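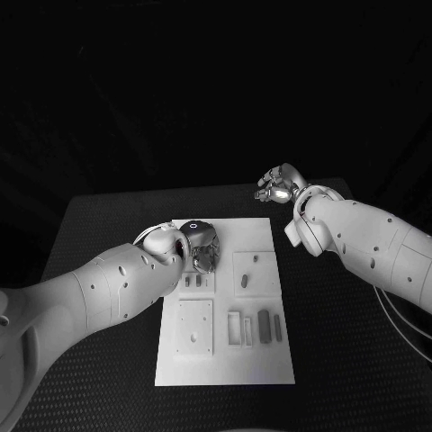 # Equipment Review: Plamine Assembly Task Board, Used with a Two-Arm Platform

**Prepared for:** members considering shared purchases for teaching and test laboratories
**Item reviewed:** Plamine task board, full insert set, with one year of the Ellero scoring service
**Overall finding:** recommended, with reservations about the scoring service

## Purpose of the review

The Plamine board is sold as a practice and test surface for robot hands. The buyer receives a white base, a group of plates that mount on it, and loose pieces to be fitted into or removed from them. Our laboratory wished to learn whether the board could replace the test pieces we have made in-house, which vary from one batch to the next and have made results hard to compare.

The board was used with two arms fitted with multi-fingered hands. We completed 300 trials over a period ending in September. Staff from the teaching laboratory and the test laboratory took part.

## Setup

Mounting the plates took around 2 hours, most of it spent reading. The printed guide assumes a single arm with a simple gripper, and its suggested board position is too close to the base for a pair of arms. We moved the board out and marked its place on the table. Buyers with two arms should expect to do the same.

The plates may be placed in any order. Plamine supplies a suggested layout, but we changed ours between sessions without difficulty. The mounting screws are small, and a spare packet would have been welcome.

## Performance in use
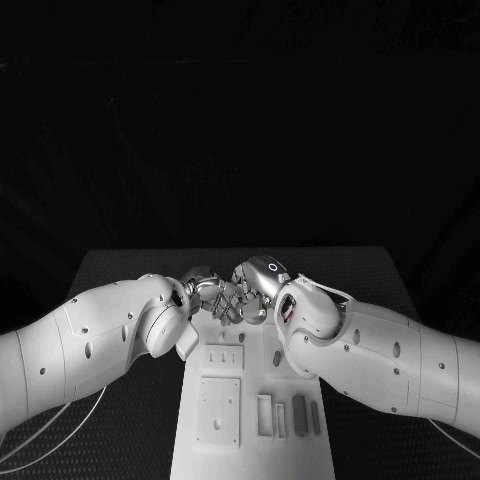

Clearance between the two hands was the matter that required the most attention. A board of this width draws both hands toward the same area, and planning software that treats each arm separately will not serve. With the fingers of both hands gathered over the far end of the board, the margin for error is very small, and we set a reduced speed limit for that region. The nearer pieces, including the pair of open frames and the grey block and bar beside them, can be reached by one arm while the other is held back.

Of the 300 trials, 94 ended in a stop called by the operator or the software. Most of these were faults in our own motion plans, and we do not count them against the product. The plates did not shift during the trials. The thinnest pieces proved the hardest to pick up and are also the easiest to mislay.

## The Ellero scoring service

Ellero receives the trial logs and returns a score for each task. The scores were consistent, and the summary pages are clear enough for students. Upload is slow, however, and the service does not accept separate logs for the left and right arms. We had to merge them with the Farouk converter, which must be licensed separately. This should be stated in the product listing.

## Comparison

The Ernine kit costs less and has larger pieces. It is suitable for an introductory course. It offers little that calls for two hands, and its plates cannot be moved.

## Rating

- Build and fit: 3 of 3
- Printed guide: 2 of 3
- Scoring service: 2 of 3

Laboratories that already keep their own trial records may purchase the board without the service. The replacement insert set should be ordered at the same time, as delivery of the second set took considerably longer than the first.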